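4.2 Where the outerwear goes: beds as landing spots

Of all the places a jacket can end up in a home, I kept coming back to the bed. I'd gone into the Gronerville homes expecting chairs to win (my own chair at home is basically a second closet), and chairs did fine, but the bed kept turning up in people's diaries in a way I hadn't planned for.

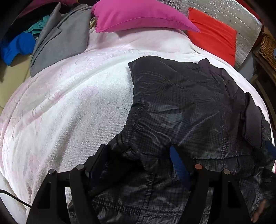
Figure 3. A quilted jacket on a fleece blanket.

We had 35 households keep the Grutden diary, which is just a paper booklet with one line for each time a piece of clothing got put down somewhere other than a hook, a hanger or the laundry. By the time the last booklet came back in February we had 1,030 lines. I threw out the ones I couldn't read or couldn't place in a room, and that left 913 to work with. Most of what follows comes from those lines, plus the kitchen-table talks I had with people afterward – and those talks were the best part of the whole project!

Now, a bed is a funny kind of surface. It's big, it's soft, and for most of the day it's free. People told me they put a coat there "for a second" and found it again at bedtime, when it had to move. So the bed has a deadline built in that a chair doesn't have, and I think that explains why the diaries show so many short stays there and so few long ones. A chair can hold the same hoodie for a week. A bed gives it back every night, even if all that happens is that the hoodie goes to the chair.

The kind of garment matters too. Quilted jackets were a headache for our coding scheme, which I'd borrowed from Mabaso's older work on shirts and sweaters. That scheme asks whether an item is "flat," "folded" or "heaped," and a padded jacket can be more than one of those at once. Take the gray one in Figure 3: the body is partly spread out, while the lower portion is bunched up with the quilting seams all puckered. Is that flat or heaped? I went back and forth on it, and in the end I added a fourth code, "part spread," for anything with one area laid out and another gathered. I used it far more than I expected to.

The bedding plays its part as well. A thick fleece blanket isn't a tabletop, and a hump in it changes how a jacket lies and which way the loose parts hang. In the same figure some of the fabric drapes over the side of the bed. I coded drape separately, as yes or no, and didn't try to measure how far anything hung down. I did try measuring in the Deltau pilot, and I spent more time arguing with the tape measure than looking at clothes.

One thing I'd do differently is the booklet itself. It asked where an item was put down but left no space for where it went next, so the bed-to-chair move I described above comes from the talks and can't be checked against the 913 lines. The next version has a second column for it.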